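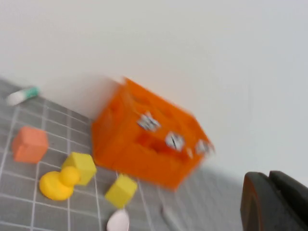 I sell a benchtop arm called the Stasura, and I've been meaning to rewrite its page for months, because the old one was all payload tables and no sense of what it's like to stand next to the thing. Then we had our open day at the Livgate workshop on October 17, 2023, and I came home with a much better idea of what people want to know before they buy one. The demo bench was set up with the stuff we always use, so a big orange box, a yellow rubber duck, a few foam cubes in yellow and a sort of salmon color, all sitting on the gray grid. Every visitor went straight for the duck. I should put the duck in the price list.

So what do you get? The Stasura is a tabletop arm with a two-finger gripper and a small camera at the wrist. It ships with the controller, the power supply, a clamp plate and 3 meters of cable, and it runs from a normal wall outlet. The software is called Karaki and it's included (no yearly fee, I got asked that a lot!). You can teach a move by hand: hold the button on the arm, push it where you want it to go, let go of the button and save the point. A kid at the open day taught it to nudge a foam cube across the bench before I'd finished explaining the menu to her dad.

The most common question of the day was whether it needs those black and white patterned labels on everything. No, but they help. Karaki uses them to work out where a box or a tray is, and if you have a fixed bin that you drop parts into all day long, I'd stick a few on it and be done. For small loose things you can use the object trainer instead. You take 15 pictures of the item from different sides, give it a name and let it run while you get coffee. Foam blocks are easy. Clear plastic and shiny metal are still hard, and I'd rather you hear that from me now than from your own bench in May.

Second most common question: how fast is it? Well, it's not a racing machine. In demo mode we keep it at half speed so people can lean in and watch, and a few visitors told me it looked sleepy. One gentleman asked for full speed, got full speed, and took a step back, which I enjoyed. Our sorting routine at the full setting does 12 picks a minute with foam cubes. Your parts will be different, so send me a handful and I'll try them before you order anything.

A couple of other things that came up and that I want on this page:

Noise. You can talk over it in a normal voice. The fan in the controller is louder than the arm.

Fingers. The standard ones are dark gray and fairly chunky. They're great for blocks, boxes and toys, and not so great for thin washers. The Preltanari slim set swaps in with two screws each and costs 80 dollars. I keep them in stock.

Surface. You don't need our grid mat. It's handy for lining things up when you move the whole setup to another table, though, and schools seem to love it. A plain tabletop is fine as long as it doesn't wobble. Please check for wobble! Half the support calls I take end with somebody folding up a bit of cardboard.

Repairs. We do them here at Livgate. Ship the arm in its original box with the foam inserts, so don't throw those out.

If you missed the open day, you can still come by and try one. Write first so I can clear the bench and charge the tablet. Bring your own parts, bring the awkward ones especially, and plan on an hour or so. There's parking behind the building, and the bell on the blue door doesn't work, so knock hard.

Stasura arm with wrist camera, two-finger gripper and Karaki software: in stock
Preltanari slim finger set: in stock
Grid mat, gray: back in stock next month
Rubber duck: not for sale, sorry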